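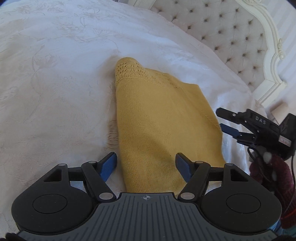 A mustard-yellow knitted garment, folded, on a damask-patterned bedspread.

Mondness issues knitwear folding and storage guide

CLUSVILLE, September. Textile care firm Mondness has issued a revised guide to folding and storing knitted garments at home. It replaces the 15-page edition and runs to 64 pages, with separate sections for plain stockinette, ribbed and openwork knits.

The guide recommends folding on a bed or other broad, flat surface. Knitwear should be stored flat and should not be hung, as the weight of the garment pulls on the shoulder stitches. Eyelet and lace sections should be smoothed by hand before each fold and kept clear of zips, hooks and rough shelf edges. Seams are to be aligned first and the fold line moved slightly each time the garment is put away.

Stack height is limited to 19 cm for fine-gauge items. Heavier pieces go at the bottom.

The recommendations draw on a postal survey by Mondness of 3,414 households, which covered drawer depth, shelf spacing and the number of months knitwear is left in storage. Misshapen necklines were the fault most often reported.

Printed copies are available from Bamudano shops from Monday. A companion chart of fold sizes for standard drawers, prepared with furniture maker Rawashdeh, is supplied with each copy.

Media enquiries: Mondness press office, Clusville.

15 shares
0 comments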